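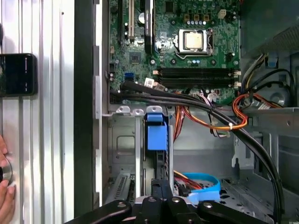

4.2 Rules for working inside an open case

When we started, our rulebook was one line long: don't break the computer. Binta Ekwueme rewrote it in October after we argued over what counted as a safe approach, and I'm glad she did – we'd each been grading attempts by gut feeling. We logged 706 attempts under her version, and I'll go through the parts that changed how we work.

The first rule is about cables. The gripper may brush a bundle but may not pull on one, and any tug on a connector ends the attempt (yes, even if the part was almost out!). The second is about people. A hand can steady the case while the arm is moving, but it stays outside the chassis walls, and whoever it belongs to keeps the stop button within reach. Mahnaz Nouri wanted hands off the case completely, and I still think she has a point. 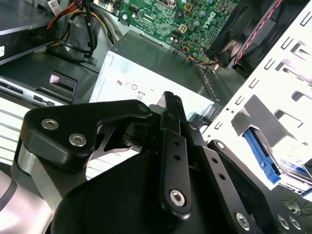 Should the power supply be unplugged for every attempt? We say it should, and the operator checks the wall end of the cord before enabling the arm.

The third rule covers how far the fingers can open. Drive cages and brackets have edges that catch a finger link on the way out, so we set the opening width before going in and leave it alone until the fingers reach the part. Évan Gaillard logged 53 stops in total, and most of them came from people adjusting the width halfway down – me included, I'm afraid.
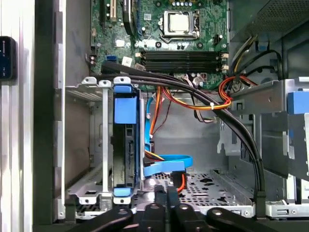 Figure 3. Gripper at the lower side of an open desktop tower, with the drive cage at left and the memory slots empty.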